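Interior Light and Surface, Week 6 Handout
Brokow School of Design, June 2022

White surfaces: what they do to a room

Welcome back! Last week we got through color temperature, and I promised that white would get a session of its own. White is my favorite topic in the whole course, and I hope by the end of today you'll see why I can go on about it for so long.

Start with the basic idea. A surface looks white when it sends back most of the light that lands on it, and sends back all the colors fairly evenly. Paint makers describe this with a number called light reflectance value, or LRV, which runs from 0 (a perfect black) to 100 (a perfect white). Real paints never reach either end. A good bright white sits somewhere in the 80s or low 90s, a mid tan will often land in the 40s or 50s, and a deep navy can be down in single digits.

Now the fun part. A white surface is also a light source, in a way. Light hits it, bounces, and goes on to hit everything nearby. Put a white table under a window and the ceiling over it gets brighter. Put a red rug there and the ceiling picks up a little pink. We call this bounce light, or color bleed when the color is strong enough to notice. Go home tonight and hold a sheet of bright paper up near a white wall, you'll see it right away!

Matte and gloss matter too. A matte white scatters light in all directions, so it looks much the same from wherever you stand. A gloss white scatters some and mirrors some, and the mirrored part gives you highlights and glare. Two samples can have the same LRV and feel completely different in a room.

Then there is the question of too much. When a large pale surface gets strong, even light, the small differences that tell us about shape and material drop away. You lose grain, seams, soft shadows, all the things your eye uses to judge distance. This happens in renderings all the time, and it can happen in real rooms with a lot of overhead light and very little light from the side.

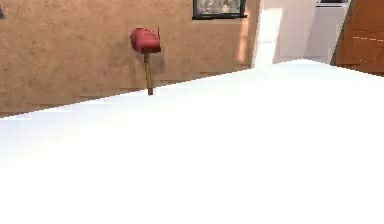 Fig. 1. Rendered view: bright white surface, tan wall behind.

Ways to bring the detail back: lower the overall level, move one source to the side so it rakes across the surface, or pick a white a few points lower in LRV. Try them one at a time. In the Kamdale library study (reading packet, page 19) the designers kept the same lamps and only changed the angle, and the tabletops went from blank to lovely.

A word on contrast. Our eyes judge a color by its neighbors. The same tan will look darker next to bright white and lighter next to brown. This is called simultaneous contrast, and it's the reason a paint chip viewed on a white card can fool you so badly. Always look at samples against the colors they will live with, and look at them morning and evening.

For next time
Read chapter 11 and the Clivelau apartment pages.
Bring three white samples, at least one of them gloss. Paper, tile, fabric, anything goes.
We meet in room 706, where the side lamps are. Sketchbooks please!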